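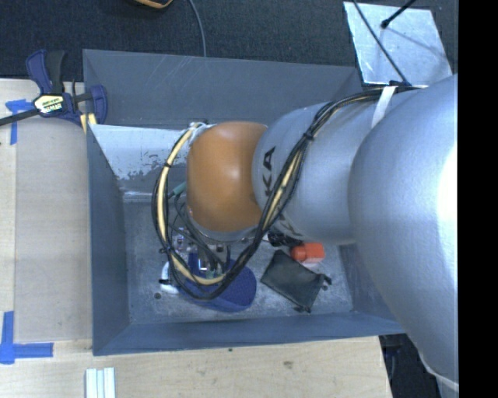

February, gripper comparison, bin station

Started 9:40. Serkex two-finger first, then the Golivura with the wider pads, same arm, same bin, same objects. Geum-ok Son ran the controller and I kept the tally. Controller settings left as they were after the Ospina work, except that I lowered the approach speed for the last part of the descent.

Total for the day: 426 attempts. The Serkex got 293 of them and the Golivura 133. The split is uneven on account of the Golivura going on late, after lunch, and then losing 40 minutes to a pad that had shifted on its screws. Don't compare raw totals. I will work out the rates per object once Da-eun has checked the sheet.

Notes by object, Serkex:

The black pouch is still the worst. The fingers close on the fabric and it folds up between them, so the width reading says closed and the controller calls it a miss even when the pouch is hanging there. We counted by eye instead and marked those rows with a P. Geum-ok wants to drop the width check for soft things and go by motor current. I would like to see the current traces first. The cord ends catch on the fingertips now and then, and I logged those as drops if the pouch came down anywhere outside the target.

The dark blue one is fine from above. With the rough surface the pads hold it even when the grasp is off center. No changes needed.

The orange-red one is fine across the boxy end and poor at the rounded end. The planner doesn't know the difference and picks whichever end is clearer.

Golivura:

Better on the pouch from the first few tries, worse near the walls. The pads are wide enough that one of them touches the slope before the fingers are down. Got 4 protective stops this way, all on the left wall. Raised the wall margin in the planner, which stopped it, but now anything lying against the wall is skipped. Not a fair comparison for those rows, so I marked them W.

Cables: the loop at the wrist is too big. At the low poses over the bin it hangs down beside the gripper and gets between the objects and any view from above. It also limits how far I want to turn the last joint. I stayed on the safe side and kept the wrist range narrow for both grippers. Da-eun Cheon suggested taking up the slack farther back along the arm and adding another tie. Try that before the next run, but leave enough for a full turn, and jog it slowly by hand before running anything.

Bin: clamp checked at the start, at the swap and at the end. Bin position checked against the tape at the same times, no shift. The tape itself is all right for now.

To do:
- Da-eun to check the P and W rows
- shorten the cable loop, redo the wrist limits
- log motor current on both grippers
- ask Florneck if they have narrower pads for the Golivura
- rerun the Golivura up to the same number of attempts as the Serkex

Stopped at 5:15, arm parked, Golivura left mounted.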